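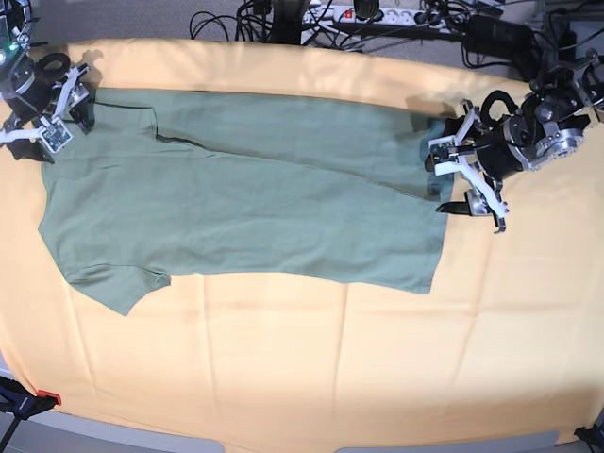 What happens to a garment after it is placed in a donation bin? Most garments are sorted by hand within a few weeks, and where they go next depends mainly on condition, season and fabric.

SLIDE 1 – Opening
Good morning. On behalf of the Textile Recovery Office I would like to thank the county for the invitation and for the use of the hall. My name is Hazem Ghoneim and I oversee the sorting program at Onivora.
Remind the audience that questions are held until the end. Handouts are at the side door.

SLIDE 2 – Scope
These remarks cover household clothing only. Carpets, mattresses and industrial textiles fall under separate contracts and are not included in the figures.
The reporting period closed in March. Figures for shoes were received after that and will appear in the next report.

SLIDE 3 – Collection
The program serves 136 collection points. Most are at grocery stores and libraries, with a smaller group at apartment buildings. The apartment points were added at the request of residents who do not drive.
Bins are emptied on a fixed route. Any bin reported full before its scheduled day is moved to the front of the next route. Pause here, as the county has asked about overflow at the north end. The answer is that two bins there have been replaced with the larger model and complaints have dropped.

SLIDE 4 – Intake
We received 1,624 tons in the reporting period. Of this, 664 tons were judged fit to be worn again as they were.
Do not read out the full table. Refer the audience to page four of the handout.
If asked: weight is taken at the dock, before bags are opened. It therefore includes hangers, plastic bags and the occasional household item placed in the bin by mistake.

SLIDE 5 – Sorting
Each bag is opened and emptied onto a table. The sorter checks collars, cuffs, underarms and seams, then closures. An item missing a button goes to the repair shelf. An item with a broken zipper generally does not, as the cost of the repair is higher than the resale price.
Labels are read where they are present. Many have been cut out by the wearer. In those cases the sorter relies on touch, and new staff spend their first two weeks beside an experienced sorter for this purpose.
Sorting grades are as follows: wear, repair, wipe, fiber, discard. The grade called "wipe" means cotton suitable for cleaning cloths. Several members of the public have asked about this word, so please say it slowly.

SLIDE 6 – Moisture
Damp textiles remain the most serious loss. One wet bag can spoil the bags around it, and mildew cannot be removed at a cost the program can carry. We ask donors to tie bags closed and to keep them indoors until the day of the drop-off.
The Vaker liner was tested at the library points over the winter. Results were favorable, although the liner takes longer to change. A decision on wider use is expected at the Tuesday meeting.

SLIDE 7 – Partners
Fastden receives the cotton wiping grade. Hầu, a repair workshop, accepts coats and work clothing and returns them to the county's winter clothing drive. Please take care with the pronunciation of Hầu and check it with the workshop's staff before the session begins.
Almost 700 coats passed through the workshop this year – the highest number since the agreement was signed.

SLIDE 8 – Requests to the county
First, that the bin notices be reprinted in larger type. The current notices cannot be read easily from a car.
Second, that the list of accepted items be the same on the county website and on the bins. At present the website says that single socks are accepted and the bins say that they are not. They are accepted.
Third, that the route schedule be shared with building managers a month in advance.

SLIDE 9 – Questions
Leave this slide on screen. Questions about staffing should be taken in writing. The hall must be cleared by 11:30.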